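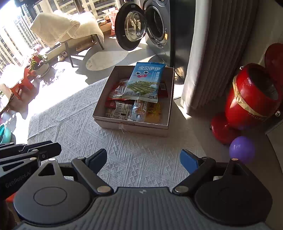 Marloes Kramer pregunta si se puede saltar la comprobación de exposición cuando la sesión anterior salió bien. No: los umbrales se guardan por sesión y se borran al cerrar el perfil.

4.3 Ajuste de la percepción para bandejas con envases brillantes

Este apartado se aplica a Porelwood 2 y versiones posteriores. Antes de empezar, compruebe que la calibración de los dedos (apartado 4.1) está guardada.

1. Abra el perfil de trabajo y seleccione Percepción > Segmentación.

2. En Tipo de contenido, elija Envases flexibles. El tipo Cajas rígidas busca aristas rectas y parte en varios objetos una bolsa arrugada.

3. Active Máscara de pinza. Los dedos y el cuerpo de la herramienta quedan fuera del cálculo de profundidad.

4. Si trabajan dos pinzas a la vez, active también Máscara de segunda pinza. Viene desactivada de fábrica.

5. Pulse Medir exposición con la bandeja ya colocada. Si el sol da de lleno en una parte del paño, dibuje una región de interés ceñida al borde de la bandeja y repita la medición.

6. Fije Umbral de reflejo en 18. Súbalo de dos en dos si los envoltorios metalizados aparecen con huecos en la máscara.

7. En Orden de extracción, elija Superior primero. El planificador propondrá el envase que tapa a los demás, aunque sobresalga de la bandeja.

8. Pulse Simular y revise la trayectoria de cada dedo.

Nota: el texto impreso y los dibujos de los envases no intervienen en la segmentación. Para leer etiquetas hace falta el módulo Clegg (capítulo 7).

Precaución: no reduzca Retardo de cierre por debajo de 500 ms. Con valores menores, el control puede ordenar el cierre antes de recibir la última estimación de postura.

Precaución: si cambia la luz de la sala, detenga la ejecución y vuelva al paso 5.

9. Guarde el perfil. El archivo ocupa casi 1,656 KB y se copia en la carpeta Hurport/perfiles.

Si el paso 8 devuelve «Trayectoria no válida», amplíe el margen lateral y simule de nuevo. Si el aviso persiste, exporte el registro y adjúntelo a la consulta en el portal de Grudville.

Revisión del apartado: 30/8/18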